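Grip Skeptic
Posts from a thread, oldest first

1/
Two grippers on the bench this month. The Hetar, two tapered fingers, and the Clatent, which has soft pads and a much nicer brochure. Same arm, same wrist camera, same job: wipe down a white surface and pick up whatever small stuff is left on it. I expect to be annoyed by both. Thread.

2/
Why wiping? Every vendor demo I've seen is a block going into a bowl. Blocks are easy. They're dry, they're square, and they stay where you put them. My question is what a gripper does when the thing it has to hold is a limp cloth and the thing it has to see is a speck on something shiny.

3/
Setup, for those who always ask. The arm is a Bendari, secondhand, with some play in the third joint that I've learned to live with. The controller is the Cosgrove box, stock settings. I teleoperate first and only then let the policy try. If I can't do it by hand through the camera, I don't see how the policy will.

4/
I did 100 tries per gripper, 200 total. A try is: pick up the cloth, make one pass, put the cloth down, go back for one bit of debris. I scored the whole thing pass or fail. No partial credit. Partial credit is how you get a chart that goes up and to the right.

5/
Hetar first. It finished 56 of its 100. I have seen the figure in the sales deck and it is not 56. To be fair, the deck doesn't say what they were picking up, and I'd bet lunch it wasn't a wet cloth.

6/
Most of the failures weren't grip failures, though. The fingers hold a folded edge of cloth pretty well once they have it. The trouble is knowing where the tips are relative to the lip. From the wrist camera the fingers come up from the bottom of the view and cover the exact strip you want to look at.

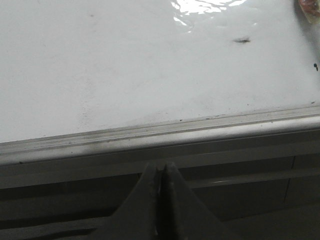

7/
Fingers closed or close to it, tips right up at the grey rim. Now tell me how far they are from it. I can't, and I've been staring at this view for weeks. Could be touching, could be a finger's width short. The policy gets the same pixels I do.

8/
Then there's the glare. See the shiny wet patch near the top? To me that's water catching the light. To the debris detector it was a great many exciting objects. It kept wanting to go pinch the highlights. Meanwhile the thin dark speck just right of it, which I'd call a hair or a smear, got ignored on most runs.

9/
Somebody is going to say "add a polarizer." I did. It helped with the highlights and made the lower part of the view, which is already dark grey on dark grey, even murkier. Pick your poison. I took it off again after a dozen runs.

10/
Somebody else is going to say "add a second camera overhead." Sure. Everything gets easier with a second camera. But both of these grippers are sold as working with the wrist camera alone, so that's what I'm testing.

11/
Clatent next. Soft pads, wider, more forgiving on the cloth. Much more forgiving, I'll give them that. It almost never dropped the cloth, and I could come in at a lazy angle and still get a fold.

12/
And then it couldn't pick up anything small. The pads roll over a crumb and push it along ahead of them. I watched it herd one crumb the full length of the surface and off the edge. Under my rules that's a fail. I'm sure there's a marketing department that would call it cleared.

13/
Clatent score: also 56. I did not make that up and I wish it were different, because now I have to listen to people tell me they're equivalent. They aren't. One loses its way at the rim and the other can't pinch. Same number, totally different problem.

14/
This is my gripe with single success rates in general. If your job is mostly cloth, buy the pads. If it's mostly bits, buy the fingers. If it's both, which is what cleaning is, you're going to be unhappy at 56 either way.

15/
Latency, since I got asked in replies. Cosgrove claims its box smooths out jitter near contact. I turned the smoothing off for 6 runs on each gripper and couldn't tell the difference from the chair. Six is too few to say anything, so I'm not saying anything. I'm just not paying for the upgrade.

16/
Things I'd change before trusting any of this: move the camera mount off center so the fingers stop hiding the contact point, paint the last bit of each fingertip some loud color, and put a diffuser over the lamp. Grey fingers in front of a grey rim is a bad idea and I should have caught it in the first hour.

17/
Correction to 8/. I said "most runs" for the missed speck. I went back through the logs and that's fair for the Hetar. I didn't log it properly for the Clatent, so don't quote me on that one.

18/
To the person asking if the policy beat me on teleop: no. It also didn't get bored, so it was closer by the end of the afternoon than it was in the morning. Read into that what you like.

19/
Paint is drying on the fingertips now. Orange. I'll rerun the Hetar set with the camera moved and post whatever comes out, including if it's worse.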